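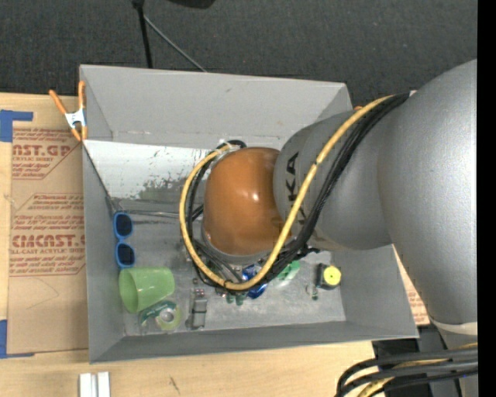 The **Mallby leadership contest** was an internal election held by the governing group on Mallby council after its leader, Elsie Mottram, resigned one October. It was won by Benjamín Maldonado, though what he won, and by how much, is still disputed.

## Background

Mottram had led the group for 14 months. Her resignation letter blamed ill health in the family. Most local accounts point instead to the collapse of the Fernach bypass budget, which her own deputy, Florencia Jara, had declined to defend in the chamber. Jara has always said she was misquoted, but has never offered a corrected quotation.

## Ballot

Party rules required each candidate to have 3 nominations. Maldonado and Jara cleared this easily. Maximiliano Fuentealba claimed to have done so too, but withdrew before his papers were checked.

The group announced that 2,631 members were entitled to vote and that 1,551 had done so. It called this a record turnout. No turnout figures for earlier contests had been published, so the claim cannot be tested. The split between the two candidates was not released either, and Maldonado's "clear win" rests on a single press notice.

## Aftermath

Maldonado promised a fresh start and kept nearly all of Mottram's team. Jara was moved to parks. The bypass budget returned the following spring with a new title and much the same sums.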